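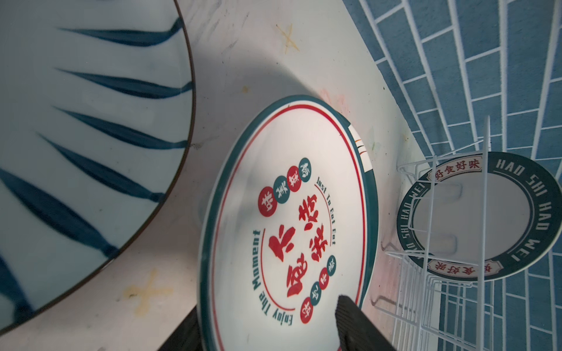 Gripper on the teal-rimmed plate, rack to the right.

Progress report, Boateng shared workshop, plate handling build
Grant ref 3037, period ending November

Short version: arms are up and moving, plates are going in and out of the rack, not reliably enough yet to call the milestone done. Details below, sorry its brief, writing this between runs.

Done this period
Both arms mounted and wired. Enclosure tiled on two walls, aluminum rail in the corner. Ribbed rubber on the fingers. The old smooth pads from Arkier slid on glaze every time, so those are in the spares drawer and I would not order more.
Cable routing on the second arm redone twice. Still not pretty.
Wrist camera block printed in white, third version. First two cracked at the screw holes.

Not done
Lifting the top plate off a tilted stack. Rims sit offset and the finger tends to catch two at once. Works if the approach is slow and the pinch is at the inner edge, but slow means we miss the cycle time we wrote in the proposal. Would rather fix the approach angle than touch the speed limits again.
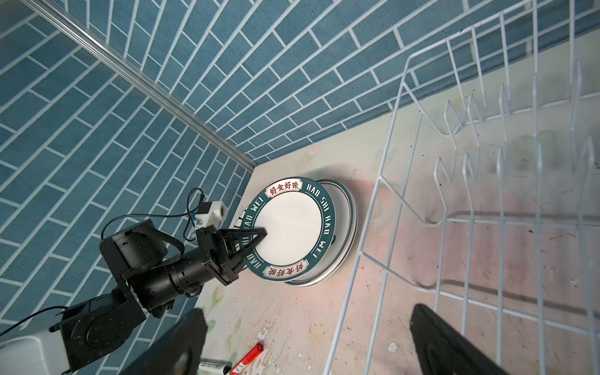

Rack side is easier. Wire tines are forgiving as long as the plate comes in close to upright. Trouble is glare off the glaze, the detector loses the rim when the shop lights are on full. Trying a diffuser from Detirier, have not fitted it yet.

Work surface is getting scuffed up. Want to replace the board before the demo, also re-do the alignment marks while its off.

Money
Remaining in the parts line: $200. Planned spend is the new board, one more roll of rubber, and a spare motor cable. Nothing left for a second rack so please dont promise one to Hisside yet.

Next
3 full unattended sessions, log every drop. Then calibration between the two arms, which drifts after a couple hours and I dont know why. Suspect the base clamp.

Need from you: ok to move the demo to the evening slot, the shop is quieter and we can controll the lights. Also a yes or no on the board.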